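We use cookies to improve your visit. Accept

Notes on Marking Out a Community Hall

The Foley hall is to be shared by 13 groups from September. Floor and table markings should be agreed in writing beforehand.

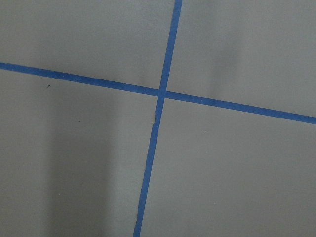 Each group is allotted one color and keeps to it. Telden permits three colors at most, and its hall is easier to read.

Markings at Bunus were renewed last year at a cost of 300 dollars.
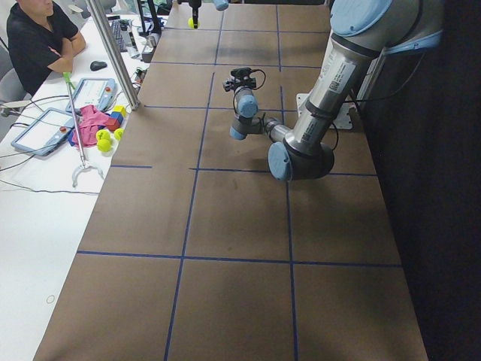
A reader in Clolanmont wrote that old lines should be lifted before new ones are laid. I agree.

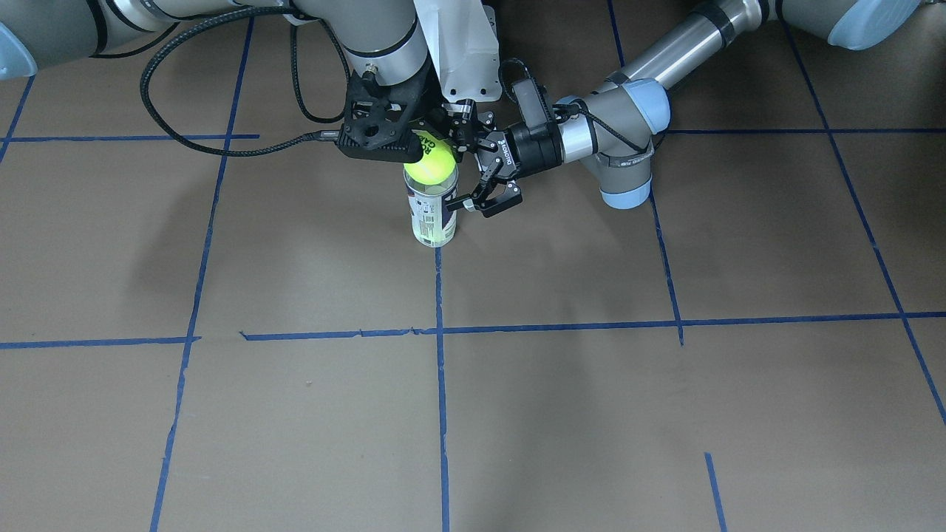
Who approves a change? The hall office does, on written request.

4 shares | 3 comments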